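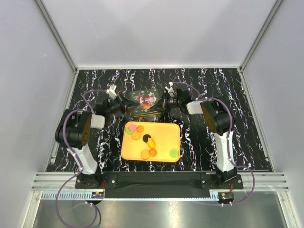 ## Cleaning and sealing a marble-pattern tabletop

These steps apply to painted or printed tops with a clear finish. Natural stone needs a different sealer; see the Stiviteo sheet for that.

1. Clear the top and vacuum it with a soft brush. Grit left in the corners will scratch the finish in step 4.
2. Mix 200 ml of white soap solution into a bucket of lukewarm water. Wipe in straight passes and change the water when it turns gray.
3. Rinse twice with plain water. Dry with a lint-free cloth and leave overnight.
4. Scuff with a fine pad, dry, using light pressure. Stop when the gloss is even – dark areas show swirl marks sooner than the veins do.
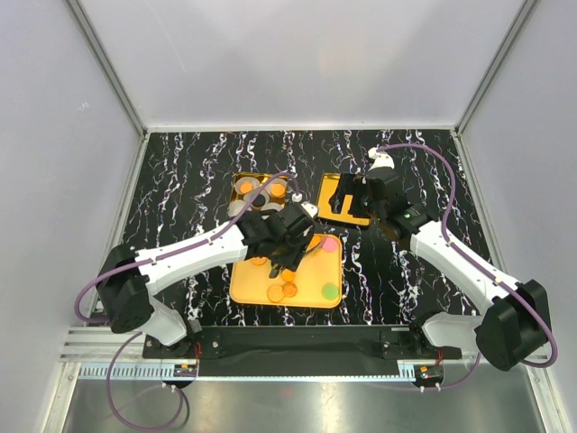

Remove the dust with a cloth dampened in alcohol and let it flash off before opening the sealer. Tekel 726 and Løken satin both level well on a dark ground. Do not mix the two.

5. Mask the walls and any metal trim with low-tack tape.
6. Pour the sealer into a tray and load a foam roller. Roll the long direction first, then tip off with a dry roller.
7. Pull the tape while the coat is still soft.
8. Recoat the next day. Two coats are enough for light use, three for a workbench.

Full cure takes a week at room temperature. Until then, keep rubber feet and hot items off the surface.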